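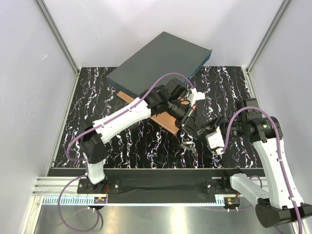 Rack unit with its dark grey cover, laid flat on the black worktop.

Rodell House: electrical and comms cupboard checklist, November round
Completed by Illia Vakulenko
Results: OK / Attention / Not checked

Before starting

Previous sheet read through: OK
Comment: I do like to sit down with the old sheet and a cup of tea before I go anywhere near a cupboard, and I'd gently suggest whoever does the next round does the same. Several things marked Attention in the spring have been put right, and thank you to everyone who chased them.

Tenants told in advance: OK
Comment: Notes went under all the doors. Plenia on the ground floor asked me to keep out of the way of their lunch service, so I did their side first thing and was finished well before noon. They were very kind about it and moved a whole stack of chairs for me.

Ground floor comms cupboard

Door closes and locks: Attention
Comment: It closes, and it locks if you lift the handle while you turn the key, a trick I've known for so long that I had stopped thinking of it as a fault. A new starter wouldn't know it, though, and would quite reasonably leave the door unlocked. Please could the hinge be looked at.

Clear space in front of the cabinet, 600 mm kept free: Attention
Comment: Two boxes of paper towels and a folded table were standing in the marked area. I moved them to the store. The yellow tape on the floor has worn nearly through, so people may not realise there is a marked area at all. New tape, please, and perhaps a small sign at eye level with friendly wording.

Cabinet stable and fixed: OK
Comment: The Skollier cabinet is solid as a rock. I gave it a good push from the side and it didn't stir.

Equipment seated properly on its rails, nothing resting on anything else: Attention
Comment: Everything heavy is on proper rails, I'm glad to say. The little network box at the top is still sitting loose on the unit beneath it, with a bit of folded card under one corner to level it. Card near warm equipment makes me unhappy and I've taken it away. The box now leans slightly, and it needs a shelf.

Vents clear of dust: OK
Comment: Some fluff on the lower fan guard, which I brushed off. Please don't use the kitchen vacuum in here, however tempting it is. The hose end is metal.

Blanking plates fitted over empty spaces: Attention
Comment: One is missing towards the bottom. The spare plates are in the blue tin on the top shelf of the store, but the screws that go with them have wandered off.

Cables tidy, supported and undamaged: OK
Comment: Much better than last time. I found one cable pulled rather tight where it comes round the door side, and eased it. If you are ever adding a cable, leave enough slack for the door to swing all the way and then a hand's width on top.

Labels readable: Attention
Comment: Item 384 has lost its label again. The glue seems to dry out on that one, and I wonder whether it would be better tied to the handle. I have written the number on with marker for the time being, in my best handwriting, which those of you who know me will understand is not saying very much.

First floor comms cupboard

Door closes and locks: OK

Light working: Attention
Comment: The tube flickers for a good minute before it settles. I did the rest of this cupboard by torch. I've asked Karpenko to bring a replacement when they come for the fuse board, so we only pay for the one visit.

No signs of water: OK
Comment: I looked carefully at the ceiling corner under the bathroom and ran my hand along the pipe. Dry to the touch, and the old brown stain has not grown past the pencil line I drew round it. Please don't paint over the pencil line!

Extension leads not joined end to end: Attention
Comment: Oh dear, yes, they were. A lead had been plugged into another lead so that a desk fan could reach the window side of the landing. The fan is switched off and put away for the winter, and both leads are back on their hook. If a socket is truly needed on the landing, do come and talk to me, as I would much sooner ask for one to be fitted than keep unplugging people.

Cupboard free of stored items: OK
Comment: Apart from a lone umbrella, now in the hall stand for its owner.

Lifting and handling

Two people for any full-depth unit: OK
Comment: I asked around and everybody knew this one. The awkward moment tends to be the last bit, when the unit leaves the rails and the weight arrives all at once, so agree out loud who is going to say "now". Clear the place where it's going before you lift it, and check that the surface is flat and wide enough to take all of it.

Power off and leads out before covers are opened: OK
Comment: The reminder card is still up inside both cupboard doors. Switching off at the front of a unit isn't enough. Take the lead out at the back, and look for a second one, which some units have.

Shared kitchen and landing

Kettle and toaster leads undamaged: OK
Comment: The kettle lead has a slight kink near the plug but the outer cover is whole. I shall look at it again on the next round.

Sockets and switches not cracked: Attention
Comment: The double socket by the fridge has a hairline crack at the lower corner. It is taped and marked out of use. Added to the Karpenko list.

Fire extinguisher in place and in date: OK

Way out clear: OK
Comment: Beautifully clear, with not so much as a bicycle in it. Thank you all.

Not checked this time

Roof space: Not checked
Comment: The ladder is on loan to the neighbours and I wasn't going up there on a chair.

Main fuse board: Not checked
Comment: Left for Karpenko. Please don't reset anything yourselves in the meantime. If something trips, ring me, and I'm usually about until 7 in the evening.

Actions carried forward
Door hinge, ground floor cupboard
Floor tape and sign
Shelf for the small network box
Blanking plate screws
Tie-on label for item 384
Light tube, first floor cupboard
Cracked socket in kitchen
Ladder back from next door

Signed: I. Vakulenko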